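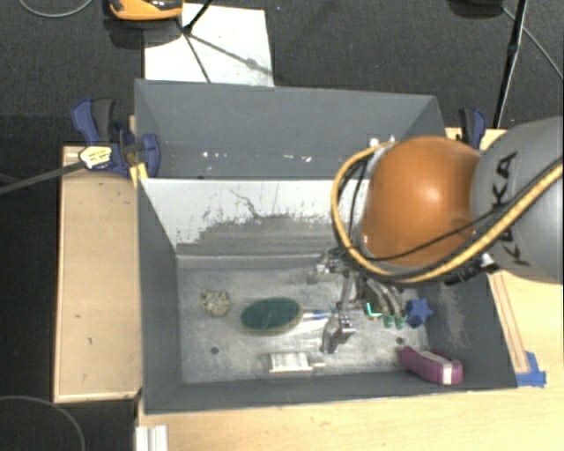

A storage bin is an open-topped container used to hold loose goods, parts or scrap until they are sorted, moved or used. Bins are found in warehouses, repair shops, schools and homes. They differ from boxes and crates mainly in that they are meant to be reached into often, and most have no lid.

Construction

Bins are made of sheet metal, molded plastic, wood or wire mesh. Metal bins are usually cut from flat sheet, folded and then welded or riveted at the corners. The walls may be straight or sloped. Sloped walls let small items slide toward the middle of the floor, where they are easier to pick up, and they leave fewer tight corners for flat pieces to get stuck in. Many bins have one high wall at the back and a low wall at the front, so that a person standing at a bench can see in and reach the contents.

Some floors have holes. These may be for drainage, for bolting the bin to a stand, or left over from an earlier use.

Mixed and sorted bins

A sorted bin holds one kind of item. A mixed bin holds several kinds lying in any position. Mixed bins save space but take longer to pick from, and small parts tend to work their way under larger ones. The Irnell parts guide, compiled by Benvinda Mota, advises no more than 6 kinds of part in a mixed bin and suggests spreading them in a single layer where the floor area allows.

Wear

Bins wear first where goods are dropped or dragged. Paint and light coatings rub away low on the sloping panels, and bare metal floors become scratched. A survey of 857 bins at the Fornitz depot, carried out by Attila Szilágyi, found that most of the damage was limited to the surface. Bins were taken out of use mainly for split corners and bent rims.

Care

Loose grit should be brushed out before washing. Steel bins are dried right away to prevent rust, and chipped edges are filed smooth before repainting. Plastic bins can be washed with mild soap but become brittle if left in the sun.

See also: Crate, Hopper, Shelving, Tote box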